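Cadton, the folding floor: a few pictures and some grumbling

3 min read

I have worked in the garment care side of Cadton for 13 years, and since November I have shared the job with Lasis, the handling system we were told would take the boring parts off our hands. Management calls it a partnership. I asked what my half was and got a leaflet from Lanura, the firm that sells it.

So far the boring parts are all still mine. I straighten things, I lay them out again, I fill in a sheet to say how each one went. We used to do 60 pieces before the tea break and talk the whole way through. With Lasis on the go we are meant to do 50, and the talking has stopped, as you have to keep your eyes on the cloth. Two of the part-timers had their hours moved to evenings. They were asked first, I'll give them that, though the mornings weren't on offer any more.

The leaflet says staff will be "freed for higher-value tasks". I would like to see one. My pay slip looks the same as it did in October.

Captions are mine. If Lanura want to send their own they know the address.

The practice bed

Blue cloth on the cream bedding, with the black gripper holding one end. See how it pulls into creases from the pinch. Getting creases out is what I was hired for. The card by the wall says "please do not touch" in Chinese, and I know people on the evening shift who'd happily go along with it.

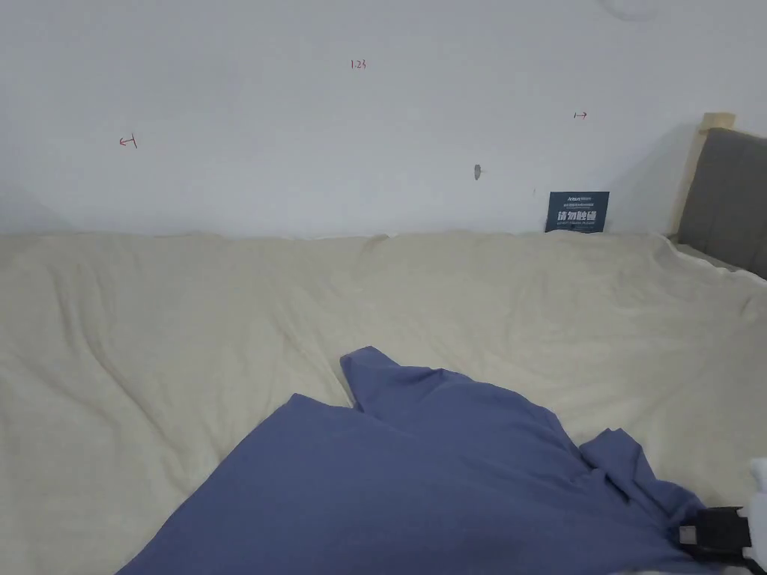

More from Cadton

The Pop line pictures go up next, once I've been told which ones I'm allowed to use.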